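Closine staff pages
Gallery: The New Starter in Sorting

Posted 10 January 2024

Most of you at the Ukport site have walked past the sorting room lately and slowed down at the window. Some of you have knocked on it. Please stop knocking, the arm doesn't mind but Zuzanna does.

For the Wasilewska side of the business, who have been asking what the fuss is: we rent out tableware and table decorations, it all comes back, and a person has to pick up every single item, look at it, and decide which rack it belongs on. On a heavy return day that is about 2,000 pieces. Until this winter the person was whoever had annoyed the scheduler. Now part of the job goes to a robot arm, which the paperwork calls Hokero and which the floor calls several things, Hokero being the only one I can print.

It was supposed to be called Cell One. There was a sign. The sign is now propping open the door to the boot room.

What follows is a couple of pictures and rather more writing than I was asked for. If you only came for the pictures, keep scrolling, I won't know.

The fingers, apart

Black fingers, rounded tips, a respectable number of screws and a great deal of ceiling. I have had to get used to looking up at it. You spend years in a room and then one day there is something in it with better reach than you.
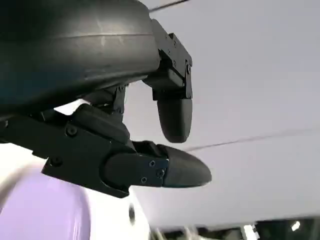 Suha Mahasneh wants it on record that the old way was worse for wrists than for morale, and that anyone feeling sentimental about hand sorting is welcome to look through her physio bills. She also says that what she misses is the talking. You used to sort across the table from someone, and by lunch you knew everything about their sister's divorce. With the arm you stand off to one side, and the arm has no sister.

I put this to Cyprian Witkowska, who set up the schedule for it, and he said we could have a radio. We had asked for a radio before. It took a robot to get one, so there's a benefit that never made it into the slides.

The schedule is the part that has changed most, and it isn't very photogenic. Hokero starts when we start and stops when we stop, because somebody has to be there to feed it and to take things off it, and because Soledad Olmedo won't have it running in an empty building. She was told this was overcautious. She asked the person who told her whether he would like to be the one to explain a rack of broken plates to a bride. So it keeps our hours. It doesn't take breaks, which was meant to be the selling point, but we do, so it stands there with its arm half up until we get back. It looks as if it has thought of a question.

Nobody has lost a job over it so far. I'm told to say that, and as it happens I also believe it, though I notice the word "redeployed" has been getting a lot of exercise. Two of the evening sorters have moved to repairs, one happily. The other would like his old shift back and has said so in writing.

Holding on to something

Round things are harder than flat things. Anyone who has dropped a decorative whatever-this-is down the back stairs could have told them that. It's orange and white, squat, with lobes all the way up like a small pumpkin, and it was in fashion for one autumn. 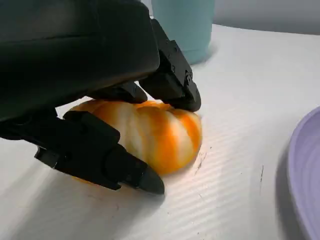
Where the job has really gone is into deciding things in advance. When I sorted by hand I never had to say what counted as a chip. I knew one when my thumb found it. Now Sena Yakubu has a document with the word "chip" in it defined over a page and a half, and we've had meetings about it, and in one of those meetings grown adults raised their voices over glaze. I came out of it knowing more about my own job than I had in years and slightly resenting the fact.

The other new job is minding. You stand by, you watch, and when it hesitates you go in and help. It sounds restful. By three in the afternoon your brain has turned to oatmeal, so we swap every 30 minutes, a rule Zuzanna Szulc wrote on the whiteboard herself in the marker that doesn't come off. I would say this is the best decision made in the whole project and it cost us one whiteboard.

A few things people keep asking at the window:

Yes, it is slower than Suha. It's slower than most of us on a good morning. It is the same speed on a bad morning, and there are people upstairs who find that very moving.

No, you can't have a turn.

Yes, there is a stop button, it's red, and everyone who works in that room has been shown it and made to press it. If you don't work in that room then it isn't your button.

No, it doesn't do cutlery. We asked about forks and the engineer changed the subject.

The pay grade for minding is still being discussed. Sorting had a grade and repairs has a grade, and minding currently has a temporary code that prints on your payslip as MISC. Soledad has taken this up and expects an answer in January. If you are MISC, go and see her so she has your name on the list.

More pictures when I've had another go with the good lighting. The radio lives on the shelf by the sink, and whoever keeps moving it to the opera station, we do know.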